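Justitz Football Academy

About Us

Justitz Football Academy is an independent youth soccer school offering year-round instruction to players from under-8 through under-18. The academy was established by the merger of two neighborhood clubs, Osis Rovers and Barta Athletic, and has trained at the Fedard Road grounds for 20 years. It is governed by a board elected at the annual general meeting in May.

Our Purpose

The academy exists to provide structured coaching to young players of every level of ability. Admission to the recreational program is open to all applicants, subject to available places in each age group. Admission to the competitive program is by assessment, and players may be assessed more than once in the same year. A player who is not selected keeps his or her place in the recreational program without further application.

Enrollment for the current season stands at 244 players. Girls and boys train together up to under-12, after which separate squads are formed.

Coaching

Each squad is assigned a lead coach and an assistant for the full season. All coaches hold a recognized license, a current first aid certificate and a completed background check before their first session. Goalkeepers attend one additional session each week with a specialist coach.

Matches for the younger age groups are played on reduced fields with short-sided teams. Results at these ages are not published, and every registered player in attendance takes part in at least half of each match. From under-13 onward, squads enter the regional league and the Barta Cup, and selection is made by the lead coach.

Facilities

The Fedard Road grounds comprise 2 full-size grass fields, a floodlit training field and a covered stand with seating for 600 spectators. The clubhouse contains changing rooms, a treatment room, a meeting room and a kitchen. The floodlit field is reserved for academy use on weekday evenings and may be rented by outside teams at other times. Grass fields are closed when the ground is frozen or waterlogged, and notice of closure is posted at the main gate.

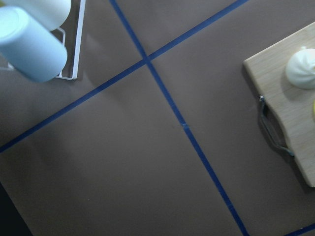
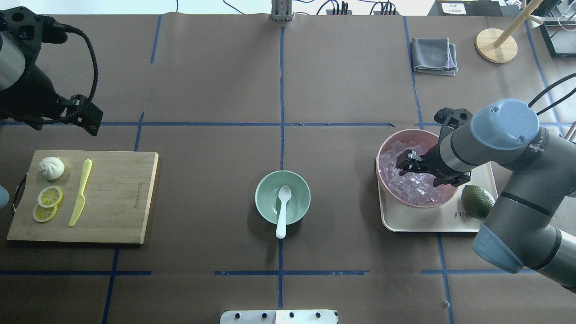 Families and Supporters

Parents and guardians are welcome to watch all matches and any training session held on the outer fields. Spectators are asked to remain behind the rail and to leave instruction to the coaching staff. The full code of conduct is provided at registration and must be signed before a player's first session.

Fees are payable by the season or in monthly installments. Reduced fees are available to families with more than one player enrolled, and applications for further assistance are treated in confidence.

Contact

The academy office is located on the ground floor of the clubhouse and is open on Friday evenings during the season. Questions about registration, assessments and field rental may be made in person or in writing to the Academy Secretary, Justitz Football Academy, Fedard Road.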